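Trip Planning for Paddlers, session 4 notes: reading a river before you drive to it
12 shares | 3 comments

Hi all, as promised, my notes from the evening, tidied up a little. I'm writing these the way I talk, so bear with me!

We started with put-ins and take-outs. My rule is to pick the take-out first. On the Serham I did it the other way once, and I ended up hauling a loaded boat up a mud bank at 7 p.m. with the bugs out. Look for parking, a gentle slope and a landmark you can spot from the water (a bridge is great, a bent tree is not).
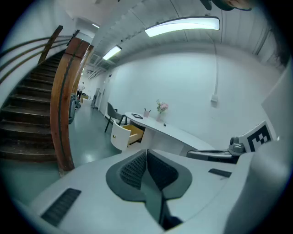 Next, flow. The gauge at Valtthorpe reads in cubic feet per second, and for a lazy day trip I like it under 800. Tomos Pumphrey has paddled it at 2,840 and tells me he didn't enjoy much of it. Write down the reading for every trip you take, even the dull ones. After a season you'll have your own numbers, and they'll suit you better than mine.

Shuttles! Two cars, or one car and a bike locked at the take-out. Please put the keys in a dry bag and clip that bag to the boat.
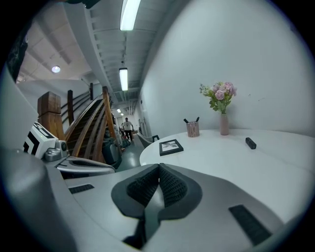

On distance, I plan almost 20 miles for a long day with some current, and a lot less on Lorkeo Lake, where the wind gets up after lunch. Ebise Derese asked about splitting the 54-mile Harries stretch. I'd take four days, camp early and keep the last one short for the drive home.
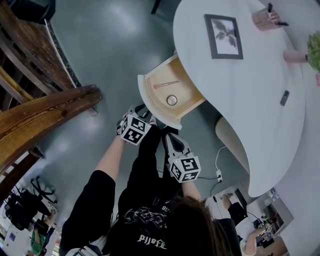
For next time, bring a paper map of a river you haven't paddled. Mark your take-out, one place to bail out early and somewhere for lunch. Pencil is fine. We'll trade maps and pick holes in each other's plans, and I'll bring the tide tables.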